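Closing the bedroom window: what secondary glazing does for traffic noise

Most complaints about noise in older Hukomwood houses concern the bedroom, and most of the sound enters through the window. A brick wall performs well at nearly all frequencies. A single pane of three-millimetre glass in a worn timber sash does not, and any gap around the sash undoes what little the glass achieves.

Secondary glazing adds a second, independent pane on the room side of the existing window. The depth of the cavity matters more than buyers expect. A sealed double-glazed unit might have a gap of 12 millimetres, chosen for heat. For noise, 80 millimetres is a workable minimum and 100 is better, provided the reveal will take it.

We looked at the fitting of Cadent panels in a terrace on Tultside, where the front bedroom faces a bus route. The opening measured 763 millimetres across at the top and slightly less at the sill, a normal result in a house that has settled.
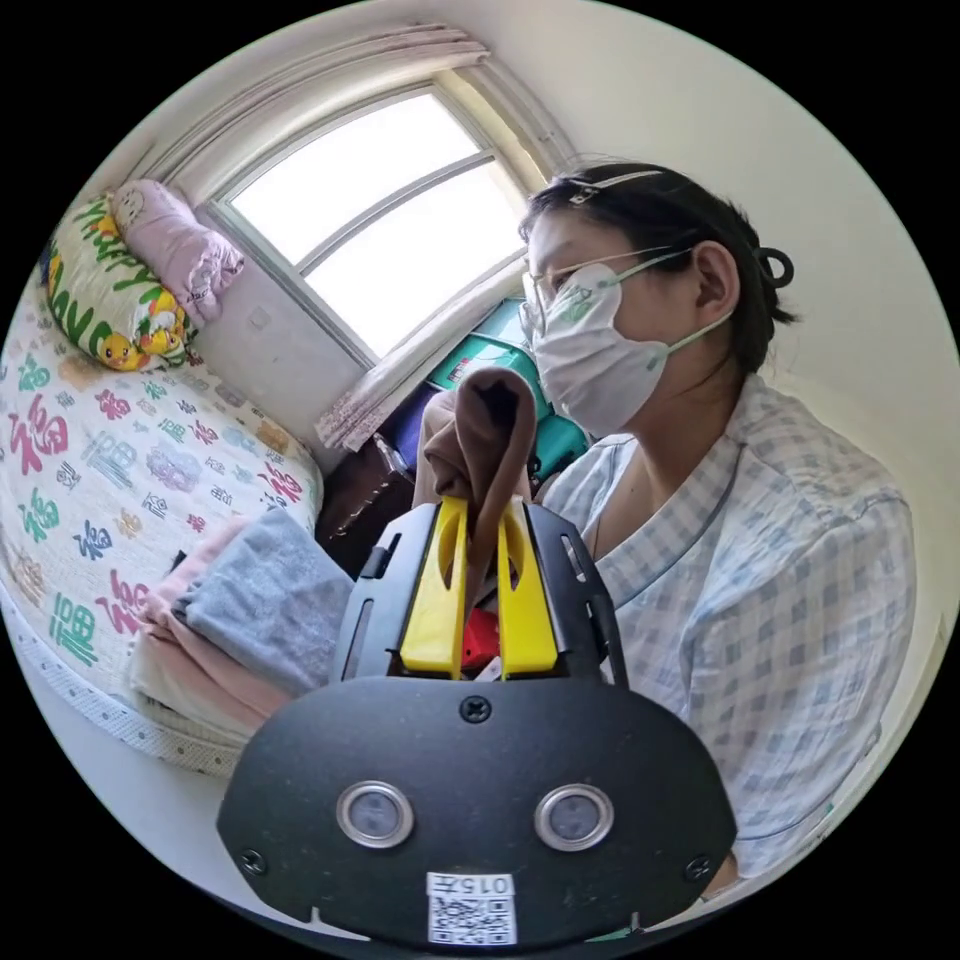
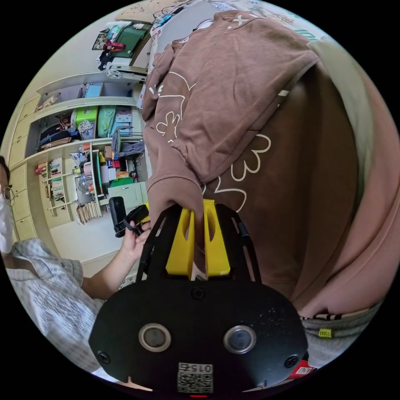
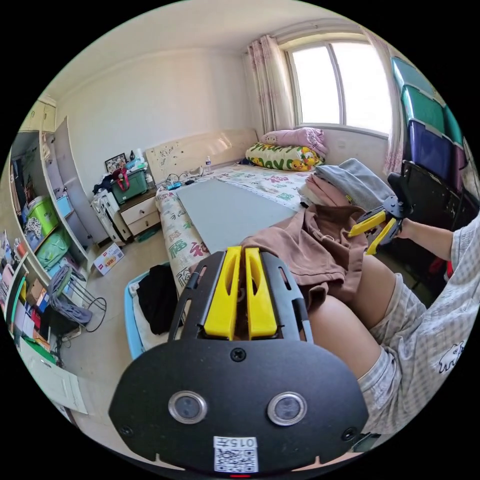

Out-of-square openings are handled with a timber sub-frame, packed and then sealed with acoustic mastic. Expanding foam is too light to do the same job. The inner pane should also differ in thickness from the outer one, so that the two do not resonate at the same frequency. On Tultside the installer used 6.4-millimetre laminated glass.

Before the work, the peak level at the pillow as a bus pulled away was 79 decibels with the sash open. The owners had been sleeping with it open for air, and this is the usual difficulty. A sealed window needs another source of ventilation. The Maluleke wall vent, a lined duct 300 millimetres long with two internal baffles, was fitted low on the side wall, away from the street.

Condensation is the other point to check. The old sash should be left slightly leaky to the outside and the new panel sealed tightly to the room, so moist indoor air stays out of the cavity. Panels on lift-out tracks allow cleaning in April, when the heating goes on and any misting first shows.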